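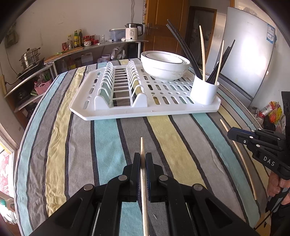 # Tischdecke Drerneo, rund

Die Drerneo ist unsere Tischdecke für den täglichen Gebrauch. Sie ist aus gewaschener Baumwolle gewebt, das Muster ist also auf beiden Seiten gleich und wird nicht blass wie bei einem Druck. Man kann die Decke wenden, wenn auf einer Seite ein Fleck geblieben ist.

Entworfen hat sie Cadi Trevor für die Weberei Gunawardena, mit welcher wir seit mehreren Jahren arbeiten. Die Kanten sind von Hand umgenäht, der Saum hat eine Breite von 10 mm.

**Größen**

- Rund, für Tische bis 100 cm Durchmesser
- Rund, für Tische bis 120 cm Durchmesser
- Oval, nur auf Bestellung (Lieferzeit 20 Werktage)

Bitte messen Sie den Tisch an der breitesten Stelle. In den Angaben ist ein Überhang schon eingerechnet, Sie müssen nichts dazu addieren.

**Pflege**

Waschen bei 40 Grad, mit ähnlichen Farben. Beim ersten Waschen kann der Stoff ein wenig eingehen, das haben wir beim Zuschnitt berücksichtigt. Nicht in den Trockner geben. Wer es glatt mag, bügelt die Decke noch feucht von der linken Seite – wir selbst legen sie meistens ungebügelt auf.

Wachsflecken zuerst hart werden lassen, dann vorsichtig abheben und den Rest mit Löschpapier ausbügeln.

**Dazu passend**

Die Servietten Imside gibt es im Set zu vier Stück, aus demselben Garn. Für draußen empfehlen wir die Tischklammern Stekex, sie halten auch auf dicken Tischplatten.

**Preis und Versand**

Die kleinere Größe kostet 53 Euro, den Preis für die größere und für die ovale Ausführung nennen wir Ihnen gerne auf Anfrage. Stoffmuster schicken wir kostenlos, bitte schreiben Sie dafür an Octavio Salinas im Kundendienst. Gewaschene Decken können wir leider nicht zurücknehmen.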